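I'm Noelia, and I started Clanstead with Bheki Dlamini because we both wanted a straight answer to one question: can a machine do the chores yet? Not quite! We stick to small jobs, like picking up a paper cup without crushing it.

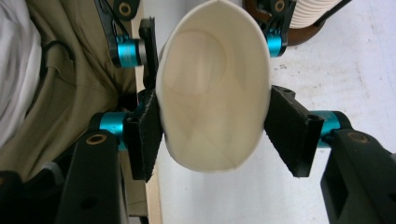

Bheki says up to 500 tries before he trusts a result — I get bored by 75 (sorry, Bheki).

## What we do all day

Cups, mostly. Putting them back in a stack is harder than it sounds, and towels are still way beyond us. 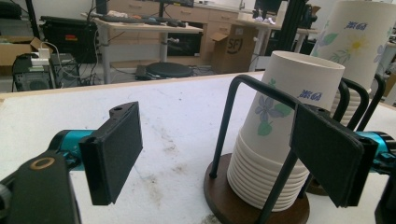
There are 4 of us now, and Rocío Restrepo answers the mail. Write to her if you have a chore you hate!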